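Chapter 7
A Shelf for the Cups

by Chrysanthi Margaritis

In a small kitchen the table is always too full. A low rack gives it a second floor, and the cups can stand there together.
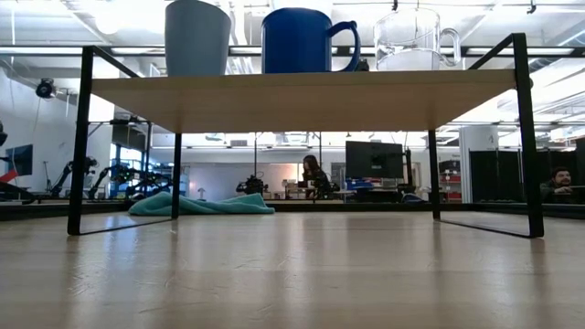 Reading time: 2 minutes

In this chapter you will learn to arrange cups and mugs on a small rack. First we look at the handles. A mug is easier to take when its handle points to the side of your hand. Then we speak about drying. A cup can rest on its side for a short time,

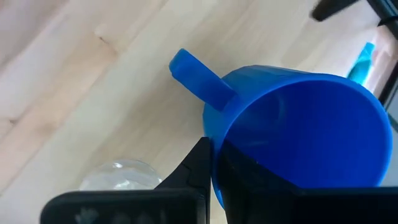

but it should stand straight before it goes back to its place in the row. Exercise 2 asks you to plan a rack for your own kitchen.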